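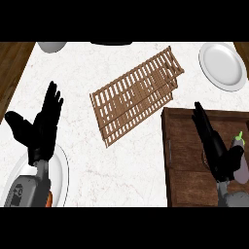
Resetting the two-arm table in the simulator after a hand swap

Quick notes, 16 April 2018. Written for whoever gets the Bamside cell next. Assumes you have Skeltari installed and the Uto hand files unpacked. If not do that first.

Before you start
Save the old cell file under a new name. Skeltari overwrites without asking. Close any other session using the same cell, it locks the hand files and you get a half loaded arm.

1. Park both arms
Hands open, left one upright, fingers clear of the plate. Right one can wait over the tray. Pause the physics before you touch anything else.

2. Load the hands
Left first, then right. Check the thumbs. If a thumb is on the wrong side you've loaded the same file twice — delete and reload, don't try to mirror it by hand.

3. Wrist offset
Set to 21 mm on both. The old value was 4 and it will still be in there from the previous hand. Fingers sinking into the forearm means you missed one side.

4. Put the props back
Dish rack goes in the middle of the table, on the diagonal, empty. Tray on the right with the aubergine in it. Plates: one far right, one under the left arm. Bowl at the far edge. Load the tray before the aubergine or it drops strait through to the table.

5. Finger contacts
Turn on contact for all fingers, not just the tips. Stiffness 600. Lower than that and the aubergine slides out on the lift, higher and it jitters. Pîrvu's defaults are fine for the palm, leave them.

6. Dry run
Unpause. Run the right hand only, slow speed, close and open over the aubergine. Then lift and carry to the rack. Left arm stays parked. Should finish inside 155 steps — if it runs over, go back to step 3, it's nearly always the wrist.

Things that go wrong
Arm twitches on load: physics wasn't paused.
Hand clips the tray wall: approach is too low, raise it and come in from above.
Rack creeps accross the table: friction got reset, copy it from the old cell file.
Prop missing after save: wrong folder. Check the path.

Save again when it passes. The tray handle has no contact shape yet so don't plan a grasp on it, will be sorted in the July build.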